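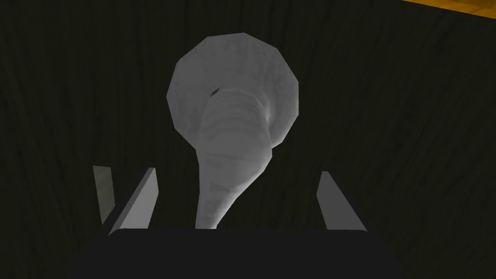
Janaína Lopes wrote to me last week that she'd never pay for a simulator when there are free ones to be had, and that if I was going to review one I should at least say what the money gets you. Fair enough. I've had the Stundis package for a month now and I can try to answer that.

Stundis is a grasping simulator sold by Rorska. You get a gripper model, a set of household and toy objects, a few table surfaces, and a scripting interface. It costs 400 dollars for a single seat. There is a student price, but you have to write in for it and I'm not a student, so I can't tell you how long they take to answer.

Installation took me most of an evening. The installer wanted a newer graphics driver than I had, and it didn't say so until the very end. After that it ran without trouble. My desktop is four years old and the fan gets loud, but the wrist camera view stays smooth enough to work with.

The wrist camera is the reason I bought it. I wanted to practice writing grasp code that only gets to see what the gripper sees, and Stundis does that well. You pick an object, pick a surface, and place the hand where you want it. I've spent most of my time on the gray elephant. Come at it head-on and all you have is a big faceted head and a trunk hanging down between the open fingers. Everything behind the head is hidden, so your code has to decide on a grip with very little to go on. I like that kind of problem. If you don't, the mug is easier.

The models are low-poly. The elephant's head has straight edges where you'd want a curve, and the wrinkles are painted on. Some people will be put off by that at this price. It doesn't bother me much, but contact on a flat facet is not the same as contact on a round toy, and I wouldn't trust a grip score from Stundis without trying it on a real object.

The dark wood surface is a harder test than I expected. It's close to black and so is the palm of the gripper, and my first attempt at separating the two by brightness was useless. I ended up masking out the palm by hand. The manual has one paragraph on masking and it's wrong – the setting it mentions was moved to another menu in the January update.

The manual in general is the weak part. It's 22 pages, and several of them are license terms. Most of what I know came from the user forum, where Nektarios Pappas has posted a long thread on finger speed and closing force. Read that before you touch the defaults. The fingers close much too fast out of the box and light objects go flying.

Support was decent. I sent in two questions. The first came back the next day with a script attached that fixed my problem. The second took 12 days and the answer was that the feature isn't there yet.

So, Janaína, what you get is the object set, the wrist view already set up, and someone to write to. You could build the same thing from free parts, and I started to do that last year and gave up after 17 evenings. If your time is cheaper than mine, or you like that sort of work, keep your money.

I'm keeping my seat for now. Next I want to turn the elephant sideways and see if my code still picks the trunk – I suspect it will go for a leg.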